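Moth nights at Rutasside - questions we keep getting

Quick answers, typed up between other jobs. Ask Areeba or Waqas on the night if yours isn't covered.

Do I need to know my moths?
No. Most people who come can name one or two at best. We do the naming together, with the book, and plenty get written down as "pug, sp." and left at that.

What should I wear?
Long sleeves, long trousers, boots if it has rained. Dark plain clothes are best near the light - a white top pulls moths off the sheet and onto you, which is fun once. Bring one more layer than you think. 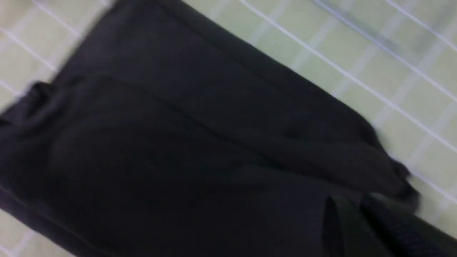 Dark, plain, nothing shiny.

When do you run them?
From April till the frosts, weather allowing. Last one this year is October 24, 2026. Start at dusk, finish when the flasks are empty.

What weather is good?
Warm, cloudy, still. A bit muggy is ideal. Clear sky and full moon, hardly worth unpacking. Wind is worst of all. If its blowing we cancel, and Waqas puts a note on the gate by teatime. 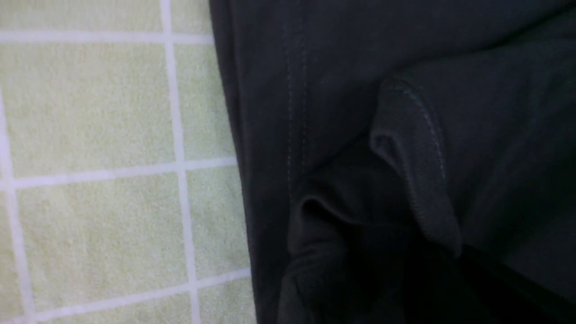

Does the light hurt them?
Not that we've seen, but it does keep them from feeding, so we switch off for a while partway through. Everything potted up gets let go the same night, into long grass, away from the lamp. Never on the open path - the robins have worked that out.

Can I take photos?
Please do. Flash is fine in short bursts, wait till the moth has settled. Come in low and slow from the side. No pinning, no chilling them in the fridge for a better shot. We do get asked.

How many species will we see?
Depends. A poor night can be 2. Best July night gave us 20 before the first flask was done, then a hawk-moth sat on Areeba's sleeve and nobody wrote anything down for a bit. The site list stands at 300, all years together. 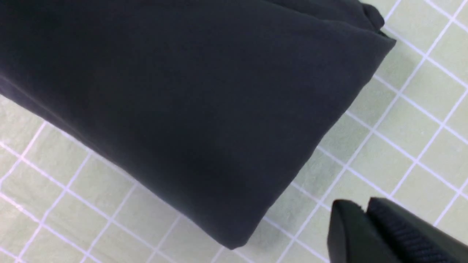
What about caterpillars?
Different job, different torch. Check the underside of leaves after dark, brambles and docks first. Don't handle hairy ones, some bring you out in a rash. Leave them on the plant you found them on.

Where do the records go?
Into Areeba's spreadsheet, then to the county recorder each winter. We have passed 1,900 records now. If you spot a mistake in yours, say so, it can be changed. 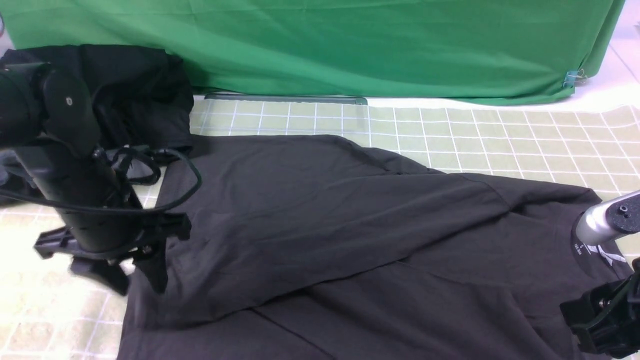

Can children come?
Yes, with a grown-up. They are better at spotting than we are. Please keep them from staring into the lamp, and mind teh cable.

Parking?
Shaikh Lane end, on the verge. Not across the farm gate.

Related
Making a simple sheet trap
Sugaring - the recipe, and the mess
Komon Wood butterfly walk, notes
Ivy blossom after dark

Contact: Areeba Jatoi or Waqas Dhanial, Rutasside Moth Group | Words and pictures copyright the group | Back to top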